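Call for Wear Testers: Long-Wear Polish and Gel-Effect Top Coats

Spring round, applications open through January

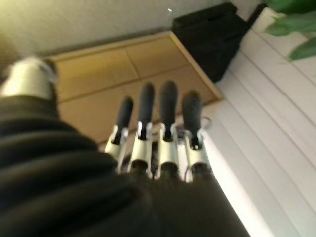 Do I have to be good at painting my own nails to apply?

Average is fine, and average is what we mostly want. If you can get two thin coats on without flooding the cuticle, and you can do your non-dominant hand well enough to leave the house, you qualify. We turn away more people for being too neat than for being messy, because a base coat that only holds up under a perfect application isn't much of a base coat.

What this is

Otard is a small independent review site for nail products. We don't make polish, we don't sell polish, and we don't take affiliate money. We buy bottles at the regular price, have people wear them through regular life, and publish what happened, including the dull results. Most of the results are dull.

We are looking for 14 wear testers for the next round. The question this time is whether a long-wear polish with a matching top coat lasts any longer than an ordinary polish with an ordinary top coat. The labels say it does. The labels say a lot of things. A bottle that promises up to 12 days has promised you nothing, if you read it slowly, and we would like some numbers that don't start with "up to."

What you'd be wearing

Three systems, each worn twice:

Flodora base, color and top coat, applied as the leaflet says
Moulin color and top coat, no base, as the leaflet says
Cledivo color with its quick-dry top coat, plus whatever base you already own

Colors are a mid-tone rose, a flat navy and a sheer beige. No glitter, no chrome, no magnetic finishes. Glitter hides tip wear and makes everything look as if it lasted, and we got fooled by that in our first round and had to throw out half the notes.

Bottles arrive with the labels covered. You will probably guess which is which from the brush. Please keep the guess to yourself until the end. We ask for it on the last form, along with how sure you are, and we publish that too.

How the round works

The whole thing takes 12 weeks. Each manicure stays on until you hit the removal point, which we define as a chip on any nail that you can see at arm's length, or lifting you can catch with another fingernail. Shrinkage at the free edge doesn't count. Neither does growth at the cuticle, however much it bothers you.

Between manicures you take at least one full day with bare nails. Oil is allowed. Hand cream is allowed. Buffing isn't, and neither is a strengthener, ridge filler or any other "treatment" step. If you already use one and feel lost without it, this is probably the wrong round for you. There may be a separate one on strengtheners later in the year, about which our expectations are low.

Every evening you fill in a short form. It asks for the condition of each nail, how much your hands were in water, whether you wore gloves, and anything unusual you did with your hands. "Moved apartments" is a useful answer. "Nothing" is a useful answer. "Normal day" is not, since your normal day may be somebody else's chip.

Every third evening we also want two close-up photos of your nails, taken in daylight or by a window. Please don't edit them. We don't need rings, props or a mug with foam in it.

What we pay

$300 for the full round, paid in two parts: half after the third manicure, half when the last form is in. We also cover remover and cotton, and you keep the bottles. We know that $300 over 12 weeks of forms isn't much. Work it out per evening before you apply and decide whether it suits you. We'd rather lose you now than in week five.

Payment doesn't depend on what you find. If everything chips on the second day, write down that it chipped on the second day. If the cheapest bottle beats the others, same. Nobody at any of the three brands knows this round is happening, and they see the results when readers do.

Who we're looking for

Adults 18 and over, anywhere in the United States
Natural nails, any length you can keep steady for the whole round
No gel, acrylic, dip or press-ons in the month before you start
A few people whose hands get real punishment: kitchens, gardens, nursing, pottery, small children
A few people whose hands mostly type, so we have something to compare with

We especially want people who bite, pick or peel. You are almost always left out of wear tests and you buy polish like everyone else. Tell us on the form and we'll count your picking separately.

Men are welcome and have been in every round so far. So are people with ridges, peeling, flat nail beds or nails that curve down at the sides. A company's own trial can choose its nails. Ours shouldn't.

Who should sit this one out

If you have ever had a rash, swelling, itching or burning from polish, gel, nail glue or lash glue, please don't apply. The same goes for a current nail infection, broken skin around the nails, or anything a doctor has told you to leave alone. We'll send full ingredient lists for all three systems once you're shortlisted. Read them. "Free from" numbers on the front of a box tell you which ingredients the brand wanted to talk about, and we wouldn't lean on them for a decision about your skin.

If you get paid or gifted products by a nail brand, you're out too, sorry. We don't assume you'd cheat. We just can't ask readers to take our word for it.

A few things people ask about

On salon applications: no. You have to paint them yourself, or have someone at home do it, but then the same person has to do it every time.

On travel: fine, and tell us about it. Pool water, sunscreen and insect repellent all do things to polish, and we'd like to see it.

On dropping out: you can stop whenever you want and you don't owe us an explanation. You get paid for the manicures you finished. We do ask for the last form, as people who quit usually quit over something, and a test that only hears from the people who stayed is going to sound happier than it should.

On privacy: your forms are published under a number. Your nail photos may be published, cropped to the fingers. If you have tattoos or scars on your fingers that would identify you, we'll ask before using anything.

On being quoted: we may quote your notes. We fix spelling and leave the rest alone. In the last round Saskia Tautahi tested all six manicures while working in a bakery and wrote "gone by lunch" on four of the forms. She agreed to let us use her name, and that line was more use to us than the entire page of averages underneath it.

What we can't promise

Fourteen people is a small group. It's enough to catch a big difference between systems and nowhere near enough to catch a small one. If the gap comes out at half a day, we'll say we couldn't tell them apart, and we won't rank them. Readers hate this. They write in asking which one won. Sometimes none of them did.

We also can't fully blind the test, for the brush reason above and because the quick-dry top coat smells different. We've looked at decanting into plain bottles and decided it would change the formula's exposure to air enough to spoil the comparison. If you know a better way, put it in your application. It won't improve your chances but we'll read it.

How to apply

Use the form on the Testers page. It asks for:

Your state and the kind of work you do with your hands
How often you wear polish now, and how long it usually lasts (your honest guess)
One unedited photo of both hands, bare nails
A polish claim you don't believe, in a sentence or two

The last one is the part we read first. We don't need you to hate the industry. Plenty of us own far too much navy. We do want people who can like a color and still write down that it peeled off in the shower.

Please don't send a link to your social accounts. Follower counts aren't used and we don't look.

Applications close at 5 p.m. Eastern at the end of January. Everyone gets a reply, including the people we don't pick, usually within 3 weeks. Shortlisted testers get a phone call with Morenike Olaniyan, who runs the rounds and will try fairly hard to talk you out of it. Kits ship after that.

If you applied last year and weren't chosen, apply again. We don't keep old applications, so you'll need to send a new photo. Former testers can come back after sitting out one round.

Questions that aren't answered on this page can go to Morenike through the contact form. Please put "spring round" in the subject line, or it lands with the press releases.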